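Ticket: Drawer unit on bench 2, tiers sticking and lid not seating
Site: Brendinen workshop, small parts bench
Opened by: Iona Dunbar
Assigned to: Torbjørn Granström
Opened: 11 May 2020
Priority: Low
Status: Closed

Reported fault

The lowest drawer of the tinted plastic organiser catches when pulled and has to be worked from side to side before it will open. The lid rocks when pressed at one corner. The unit is used for spare fixings and was bought from Forsyth with the rest of the bench storage. No damage noted on delivery.

Questions to reporter

TG: Does it catch when empty, or only when loaded? Has the unit been moved recently? Has anything been used to clean it?

ID: Only tried it loaded. It was moved off the shelf last month when the Skanden order was being sorted. Cleaned with a damp cloth, no solvent.

TG: Please don't force it. If the runner lip has come out of its groove, pulling harder will split the side wall, and Forsyth do not sell side walls separately.

Checks carried out

Unit placed on the white table under full light, well back from the wooden edging. Side walls inspected from outside for cracks and stress marks. None found. The tint makes the inner grooves hard to see, so a torch was held behind the unit for the second pass.

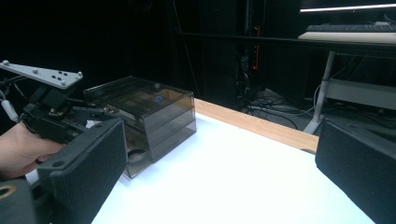
Upper tiers opened and closed with nothing in them. Movement normal. Lowest tier then emptied and tried again. It still caught at the same point, so the contents were ruled out as the cause.

All tiers withdrawn and laid out in order. The lowest and the one above it had been swapped at some stage. They look the same from the front, but the lowest has a deeper stop at the back. Fitted one level up, the stop rubs on the divider and lifts the stack slightly at the rear. This also accounts for the rocking lid.

Action taken

Tiers returned to their correct levels. Grooves brushed out dry. Lid removed and pressed down evenly from the back edge forwards. No lubricant applied, as oil marks this plastic and collects dust.

Result

Lowest tier runs freely, empty and loaded. Lid sits flat at all corners.

Follow-up

ID: Working fine here, thank you. The Aroline unit on the next bench does something similar. Should I log it separately?

TG: Yes please, separate ticket. Check the order of the tiers first. The level is moulded on the underside of each one, near the back, and is easiest to read with the drawer upside down and empty.

ID: Done. Two of them were the wrong way round there as well. I have put a pencil mark on the back of each, so no new ticket raised.

TG: Noted. Closing this one. Reopen if the catch comes back before the June stock check.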